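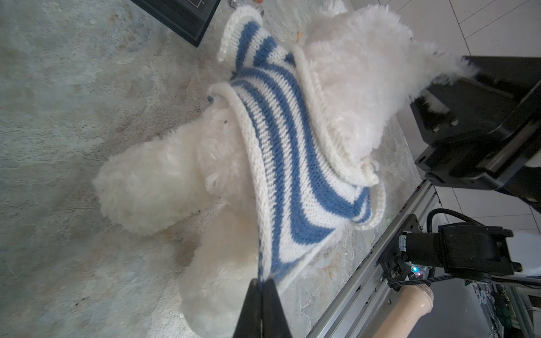 Toy fix-up day back at Bringate hall in June, sweaters wanted

22 March 2022

The toy fix-up day is coming back to Bringate hall this June, and the people behind it want your old knitwear. Doors open at 2, closing when the last toy is done or the tea runs out.

It's the second time out for the event, which had 90 toys through the door last year. Mostly bears. A few rabbits, one very flat giraffe, a sea lion with no stuffing left in the neck. Thirteen went home still waiting on parts, and most of those have been finished since.

New this year is a dressing table, for toys that come in bare or in clothes past saving. Striped knits are the big request so far. Blue and white especially, the sailor look, goes well on a white or cream bear and hides a bad seam nicely. Anything with a ribbed edge is welcome too. Cuffs can be cut down to make a neck band, and a child's sock will often do for a small bear if the toe is opened up.

Please wash knits before you drop them off. Last year a bag came in that smelled of diesel and had to go straight out agian.

Long fur is the tricky bit. Shaggy plush fights a sweater all the way on, the stripes go crooked, the hem rides up and one side bunches. Advice from the dressing table: feet first if the neck is narrow, work the fabric a little at a time, pull from the bottom corner and not from the middle. Comb the fur out after, not before. Old sweaters with a frayed edge should be stitched round first or the loose yarn catches in the pile and you're there all night.

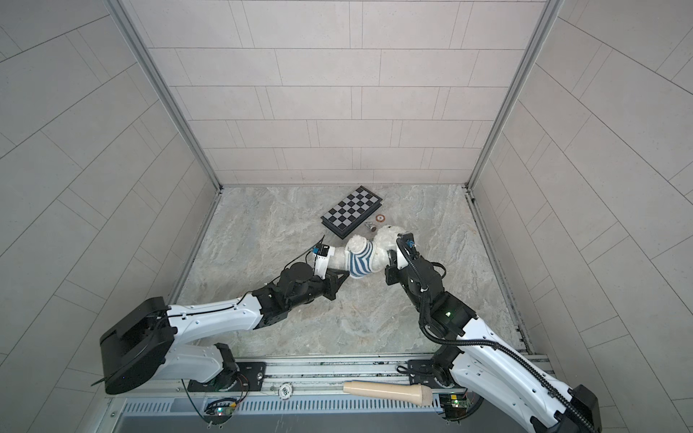

Lay the bear flat, don't try it sitting up. A big soft head flops about and you lose the armhole every time. Easier with a second pair of hands, one to hold under the head and one to do the clothes. Kids are good at this and will be put to work.

Repairs on offer are the same as last year. Split seams, loose eyes, missing noses, restuffing. Squeakers and music boxes only if you bring the replacement part. No electronics. No antique mohair either, there's a specialist for that and the hall isn't it.

Thread and stuffing come from Jusel, the yarn shop on the corner by the bus stop, which is also taking donated knits over the counter until the end of May. Hegedűs bakery is doing poppy seed rolls and something with apricots. Savory options to be confirmed.

Entry is free. Repairs are pay what you like, the box is by the door. Restuffing costs 3 dollars a toy to cover the filling, more for anything bigger than a toddler.

A games corner is planned for the wait. Chess, checkers, dominoes if the set can be found. Spare chess pieces also wanted, the hall's is short a bishop and both black rooks. A folding board is fine.

How to book. You don't need to for small jobs, just turn up and take a ticket. Anything needing a full restuff should go on the list ahead of time, sign-up sheet at Jusel or at the hall desk. Put the toy's name on it as well as your own. Two bears called Biscuit got swapped last year and it took a week to sort out.

Limit is two toys per person till the line goes down, then bring as many as you want.

Parking behind the hall is closed for resurfacing. Use the Illix lot across the road, which is opening its gate for the afternoon, and cross at the light. Stroller access is by the side door, the front ramp is still waiting on a handrail.

Exact date in June goes up on the hall board next week once the room booking is confirmed. Same board for lost property. There's a small brown dog in a raincoat there from last time, left ear restiched, ready to go home.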